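Robotik-Praktikum, Handzettel 4: Vormachen statt Programmieren
Betreuung: Nantana Noiphan, Margarida Correia

Stand der Dinge: In den ersten drei Terminen haben wir Bahnen geplant, Kollisionen vermieden und am Ende einen Becher umgestoßen. Ab jetzt wird vorgemacht. Man zeigt dem Roboter eine Aufgabe so oft, bis er sie nachahmt oder bis die Gruppe die Lust verliert. Das zweite Ereignis tritt erfahrungsgemäß früher ein.

4.1 Drei Wege, etwas zu zeigen

Kinästhetisch: Man fasst den Arm an und führt ihn. Die Gelenkwinkel bekommt man geschenkt, dafür steht man selbst ständig im Kamerabild, und das Modell lernt womöglich, dass zu jeder Tasse ein Student im Pullover gehört.

Fernsteuerung: Bei uns heißt die Station Cesar. Ein kleiner Führungsarm, ein großer Folgearm, dazwischen eine Verzögerung, an die man sich gewöhnt. Kräfte spürt man nicht. Wer Cesar zum ersten Mal bedient, drückt zu fest zu. Wer ihn zum zehnten Mal bedient, auch, aber mit mehr Überzeugung.

Handgreifer: Man nimmt nur den Greifer in die Hand und lässt den Arm weg. Die Kamera sitzt am Werkzeug, die Pose wird aus dem Bild und der Trägheitsmessung geschätzt. Das geht schnell und überall, wo man hinlaufen kann, also auch an Möbeln, die niemand ins Labor tragen möchte.

4.2 Aufgabe »Spindtür«

Türen sind didaktisch dankbar. Die Tür gibt die Bahn vor, nämlich einen Kreisbogen um das Scharnier, und jede Abweichung davon landet als Kraft in den Fingern. Ein Mensch gleicht das aus, ohne es zu merken. In den Daten sieht man davon nur die Bewegung, und genau daran scheitert später gern die gelernte Strategie. 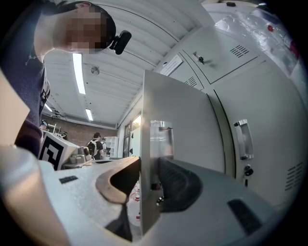
Zu beachten ist außerdem die Wahl des Kontaktpunkts. Eine Türkante lässt sich weit außen oder nah am Scharnier fassen, und beides ist eine gültige Vorführung. Mischt man beides ohne Plan, mittelt ein schlichtes Regressionsmodell zwischen den Möglichkeiten und greift mit großer Sorgfalt daneben — siehe Vorlesung, Abschnitt Multimodalität.

4.3 Umfang und Abgabe

Jede Gruppe nimmt 70 Vorführungen auf. Der Datensatz aus Ostitz, mit dem wir vergleichen, hat 1000, und man sieht ihm an, dass die letzten 133 an einem Samstag entstanden sind: Die Bewegungen werden kürzer und die Türen lauter.

Fehlversuche bitte markieren und nicht löschen. Abzugeben sind die Rohdaten, das Protokoll und ein Diagramm der Greiferöffnung über der Zeit für 7 selbst gewählte Durchgänge, darunter mindestens ein misslungener. Gruppen ohne misslungenen Durchgang melden sich bei Margarida Correia, die dann zusieht.

Zur Vorbereitung: Skript Kapitel 5, ohne den Beweis.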